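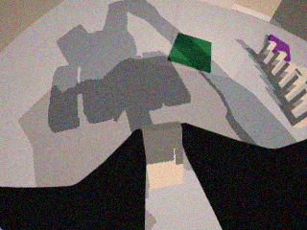 Sunday, started 9:40. Aggregation run on the Zondine reader, repeat of the one that drifted. Same peptide stock, same buffer recipe, new dye aliquot. Purpose is to find out whether the lag phase scatter comes from the plate, the stock or the reader.

Stock came out of the freezer in the Mercado building and went across on ice. Spun at max in the cold microfuge before use, top two thirds taken, pellet side left behind. No visible pellet, but none was visible last time either and the first wells still went up early. Concentration read on the nanoliter spec, blanked against the same buffer. Three readings, agreed well enough to use the mean. Raw values are in the spreadsheet, tab "stock check".

Buffer: phosphate, made fresh, pH checked after adding salt. Last batch had been checked before the salt went in, so the pH written on that bottle is not reliable. Bottle discarded. Filtered through a syringe filter, first milliliter to waste.

Dye: new aliquot, diluted 1:1000 from the concentrated stock, in foil. The old aliquot had a slight haze when held up to the lamp. I kept it and ran it in two wells at the end of row G for comparison.

**Plate layout**

- Row A: buffer only
- Row B: buffer plus dye
- Rows C to F: peptide plus dye, same concentration throughout
- Row G: peptide without dye, except the last 2 wells (old dye aliquot)
- Row H: water, as evaporation guard
- Columns 1 and 12: water in all rows, not used for data

Plates are the Metavier low-binding type, clear bottom. Box was already open. Clyde Szabo says the previous lot gave higher background along one edge, so I am writing lot numbers on the lid from now on. The lot for this plate is on the lid and in the tab.

Loaded with the multichannel, peptide last, plate sitting on a cold block. Row C was loaded first and row F last, with a gap between them because one tip did not seat and I had to redo F. Peptide in F therefore had less time in the well before the read started. Small compared with the expected lag, but noted. Sealed with clear film, rolled flat twice. One bubble in D7, left alone.

Reader set to 35 °C, bottom read, gain fixed at the value from the buffer-plus-dye wells. Autogain is what made the last two runs impossible to overlay, so do not switch it back on. Shaking for 2 seconds before each read, orbital, lowest setting. Chamber was allowed to come up to temperature with an empty plate in it. The previous protocol skipped that, and the first few points always dipped.

**Early readings**

Background in A is flat. B sits a little above A, no slope. G without dye tracks A, so no contribution from the peptide by itself at this wavelength. The old dye wells in G read noticeably higher than anything in C to F at the first time point and stay higher. I take this as a dye problem; it would explain part of the drift in the last run, not the scatter in lag.

D7 is noisy from the start and will be excluded. Exclusion decided now, before any of the curves go up, and entered in the tab with the time.

C to E overlay closely so far. F is slightly lower. Could be the loading gap, could be a pipetting error in the redo. Check the volume by weighing a few dispenses on the same tips before drawing any conclusion — the multichannel is overdue for service in any case.

Checked again after lunch. Still in lag for all four rows. Film has not lifted, no condensation visible through the lid window. Left it going.

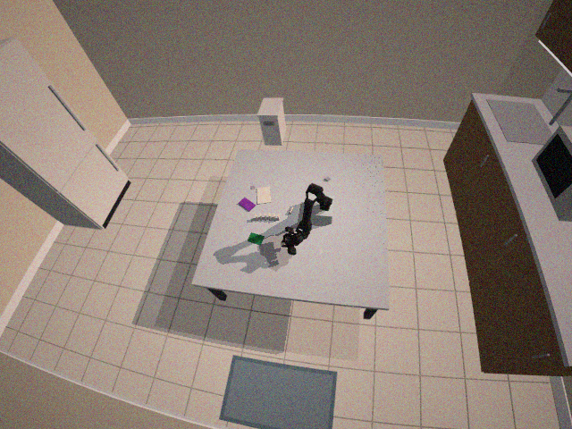
## Export and analysis notes

Export goes through Stemlow as usual. It still writes the time column in the format the fitting script does not read, so convert to seconds first. Do not let the spreadsheet reformat it on opening.

For fitting:

1. Subtract the mean of row B, per time point. A is a check only.
2. Normalize each well to its own plateau. If a well has not plateaued by the end, leave it out of the normalized set and keep it in the raw set.
3. Take half-time from the fit, lag from the tangent. Report both.
4. Compare variance within a row against variance between rows. If between is larger, it is loading order. If within is larger, suspect the stock or seeds left after the spin.

To do before the next run:

- weigh dispenses, all channels
- second plate from an unopened box, same layout reversed (F first, C last)
- longer spin, or ultracentrifuge slot if Clyde can give one up
- remake dye stock, discard old aliquots
- ask whether the reader's temperature log can be exported along with the data

Plate stays in the reader overnight.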